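Skelimden Home and House Forum
Bedrooms, Linen and Laundry
Thread: Flat sheets or fitted only?

drywell_dan
Started 20/12/2023

We're replacing the sheets on the main bed and my wife wants to drop the flat sheet completely. Just a fitted sheet on the bottom and a comforter with a washable cover on top. I grew up with a flat sheet on every bed in the house and can't picture sleeping without one. She says it ends up in a ball at the foot of the bed by two in the morning, and she has a point there.

Before I spend money, what do people here do? Queen bed, 14 inch mattress, two adults, no pets on the bed.

marlpit
Flat sheet, always. The cover on a comforter is a pain to take off and put back on. A flat sheet goes in the wash every week and the cover can go a month. If you skip the sheet you have to wash the cover every week, and a queen cover fills my machine by itself.

oatsandbolts
We dropped ours in August when it was too hot for layers and never went back. Fitted sheet and a light quilt with a cover. Making the bed takes under a minute. Yes, we wash the cover weekly. It has ties in the corners and a zipper along the bottom, and once you get used to the inside out method it goes on fast.

marlpit
The inside out method works fine on a twin. On a queen I'm still walking around the bed pulling corners.

tern_street
Worked in hotel housekeeping for years, at a place in Prilbridge. Every bed there was flat sheets top and bottom, no fitted sheets at all. They fold flat, they go through the ironer, and there's no elastic to wear out. If one gets a stain on the bottom half you can turn it. With a proper corner fold and enough tuck they stay put better than most fitted sheets I've owned.

What goes wrong at home is people buy sheets that are too short. On a 14 inch mattress you need a flat sheet with plenty left over at the foot. Measure across the top, add both sides, then add enough to tuck under. If the foot isn't tucked in deep it will be in a ball by morning no matter what you paid for it.

drywell_dan
That might be our problem. Ours barely reaches under the mattress at the foot. It's the Montoya set, 600 thread count, and it shrank in the first few washes.

fennelhill
I'd ignore the 600. Once you get past a certain point a lot of makers are counting each ply of a twisted yarn to get the number up. The nicest sheets I own are marked 372, which is such an odd number that I figure somebody really did count. Plain cotton percale. They came out of the closeout bin at Vevwood and they've held up better than the expensive ones.

oatsandbolts
Percale wrinkles like crazy though. I like sateen. Softer out of the dryer and it drapes better.

fennelhill
Sateen pills on me and sleeps hot. The wrinkles don't bother me, you're lying on it in the dark.

marlpit
Agree on percale. Disagree that wrinkles don't matter. If the bottom sheet is bunched up under my back I wake up sore.

tern_street
Bunched is a fit problem. Wrinkled is a fabric problem. A sheet can be full of creases from the dryer and still lie flat if it's pulled tight on all sides. Take them out while they're a little damp and put them straight on the bed, and most of the creases relax overnight.

drywell_dan
OK, so I tried the tuck method from tern_street's post with an older white flat sheet from the closet. Took me three tries to get the corners right. I'm okay with how the middle came out, less so with the top.
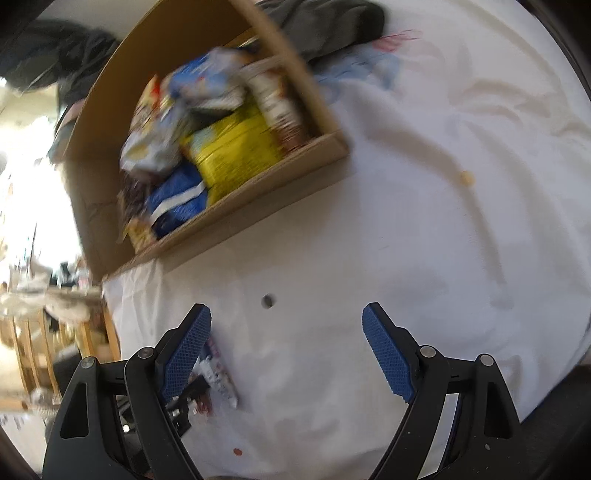

I think I need to pull harder toward the head before doing the last two corners. I was doing both foot corners first, then one side all the way up, then the other side. Is that the right order?

tern_street
Foot first is right. After that, go to the head and tuck it before you do either side. Then do the sides last, working from the middle outward. If you run up one whole side first you drag the sheet over and there's slack you can't get rid of.

Also check that the mattress isn't sliding on the box spring. You can tuck perfectly and lose it all if the mattress moves. A rubber rug pad cut down to size will hold it.

oatsandbolts
Or you could use a fitted sheet, which takes ten seconds.

marlpit
A fitted sheet that pops off the corner every night does not take ten seconds.

oatsandbolts
Buy deep pocket ones with elastic all the way around. The cheap sets only have it at the corners. I have not had one pop off since I switched.

fennelhill
Same here, with the full elastic. They're a nuisance to fold but they stay on.

drywell_dan
Did it again in the order tern_street gave and it's tighter. My wife still doesn't want the top sheet. We may end up with a deep pocket fitted sheet on the bottom and a flat one just on my side, if they make such a thing.

marlpit
Twin flat, laid lengthwise on your half. My parents did that for years. Get one extra long if you're tall, and tuck the foot in deep.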